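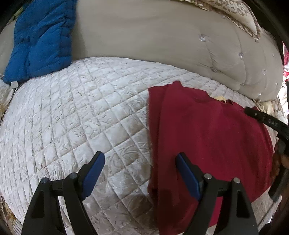 Home | Forums | Bedding & Linens | Search | Log in

Quilted cover keeps creeping up under a tufted comforter

pralline_fan: Okay, bedding people, I need help. I got the Pralline comforter last November, greyish beige, tufted, with the little crystal buttons, and I love it to bits. But every time I pull it back to fold laundry on the bed, the quilted cover underneath has crept up at the foot end. It's a Dufour, cream, diamond stitching. Do I need a deeper pocket or do I just need to accept my life?

sockdrawer327: Deeper pocket, for sure. Mine was doing this for months until I measured the mattress WITH the topper on. I was 5 inches short – no wonder.

marlow_st: Disagree! I went deeper and it got worse, all that extra fabric just bunched. Elastic straps under the corners, cheap and done.

pralline_fan: No topper here, so maybe straps? I'm scared of them snapping and taking out an eye.

sockdrawer327: Straps pop off if you so much as look at them. I'm standing by the pocket.

tuckedin405: Can I ask about the buttons? I want that comforter but I fold everything on my bed, tees, jackets, all of it, and I'd be snagging stuff constantly.

pralline_fan: Knits, yes, a little. T-shirts are fine. I fold on the quilted part now and keep the comforter pushed back – which is probably why my cover is creeping, now that I type it out!

marlow_st: Ha, well, there you go. Get a table.

pralline_fan: In this apartment?? No.

Last updated: Jul 4, 2026

Comments

Estska: Same cover, same problem. I turned mine so the long side ran the right way and it quit moving. Check the tag.

Sandeditz: Straps for me too, two years and both my eyes are fine.

quiltylaine: Does the Dufour one go in the dryer okay? Mine came out kind of lumpy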